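Tolura Fund, Small Equipment Program
Second progress report, Proltgate Workshop
Prepared by Michalis Stergiou, project lead
Period covered: June through September

Dear all at the Fund,

Thank you for your patience with this one. I had promised it for the end of August, and then the second quote from Hinojosa came in and changed enough of the numbers that it seemed better to wait and send you something you could use. I hope you will forgive the extra weeks. It has been a good summer for us, a busy one, and I will try to get through it in some kind of order.

Where we are with the purchase

You will remember that the original plan was to buy the two hands outright in the first half of the year and spend whatever was left on the table, the framing and the cabling. In the end we leased the hands for the trial period and kept the purchase money back. This was the advice your program officer gave us in the spring, and I want to say plainly that it was good advice. After a summer of daily use we know a great deal more about what we need than we did when I wrote the application, and some of what I asked for then (the larger wrist units in particular) I would no longer ask for.

The lease runs to the end of November. Hinojosa will put 2 months of the lease fees against the purchase price if we confirm before it ends, and they have agreed to hold the current price for us until then. I would like to take them up on it. The alternative supplier in Tetville was a little cheaper on paper, but their quote left out the mounting plates and the spare finger links, and once I had added those back in the difference was too small to be worth changing everything over. They were very kind about it and I would be glad to go to them for the cabling.

What we have been doing

The work this period has been two-handed table tasks with small objects: picking up, passing from one hand to the other, setting down in a plate or a tray. We logged 116 hours of operator time between June and the middle of September, a bit under what we had planned. July was slow. We had a fault in one of the power supplies and it took far too long to get a replacement, and I did not want people working with one hand only and learning habits they would have to unlearn.

We also spent more time than expected on the table itself. The first covering we bought was shiny and gave us trouble with the overhead lights, so we tried several others before settling on a matte green, and the whole team is much happier with it. I mention this because you will see a line for it in the budget sheet and may wonder why a tablecloth is listed under equipment — it seemed the most truthful place to put it!

Money

Of the amount set aside for parts and consumables we have spent a good deal on small things: screws, sleeves, replacement fingertips, the toys and dishes we use as objects. Cable sleeves came to $300 for the period, more than I had guessed, and the objects to far less. I had budgeted generously for objects and I would like your permission to move roughly $400 from that line to spare finger links. The links are what wear out first, and the wait for new ones is long enough that we should have a full set on the shelf before winter.

There is no change to the staff lines. Training for our two new operators was covered from our own side, as agreed.

What we would like from you

Mainly a yes or no on the purchase by the end of October, so that the paperwork with Hinojosa can be finished inside the lease. If the Fund would prefer that we extend the lease through the winter and decide in the spring, we can live with that too, though we would lose the credit on the fees and I cannot promise the price would hold.

I would also be grateful for a short call about the framing. The bars we put up in June are doing their job, but the cables hang where they hang, and before we commit to a permanent layout I would like to hear how your other grantees have dealt with it. Mornings before eleven are best for me, but I will make any time work.

The budget sheet and both quotes follow separately. As always, do come and visit if you are passing through — the coffee has improved since last time.

With warm thanks,
Michalis

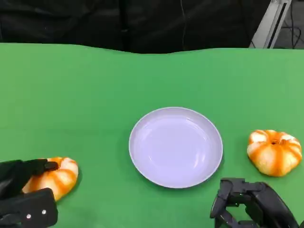

Two-handed plate task at Proltgate, left hand on one of the toy pumpkins.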